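Search this forum
Go

Two arms, garment folding: does the 1,000 demo number hold up?
4/29/20, posted by flakarwood

The Ultham group trained their folding policy on 1,000 demos. We got the same success rate on shirts with far fewer. Has anyone else tried?

dtwal
Same rate on how many shirts? We tried six and dark fabric was the worst.

flakarwood
Two.

dtwal
Then I don't buy it.

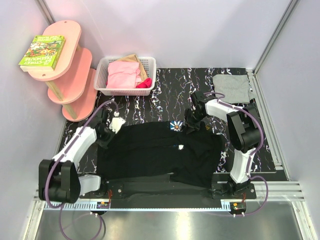 Posted by Elie Boutros (trarnula)

Black top on our table, both grippers at the upper part. I'm with dtwal. Test on dark fabric before you cut the demos.

flakarwood
Fair. Will rerun with black ones.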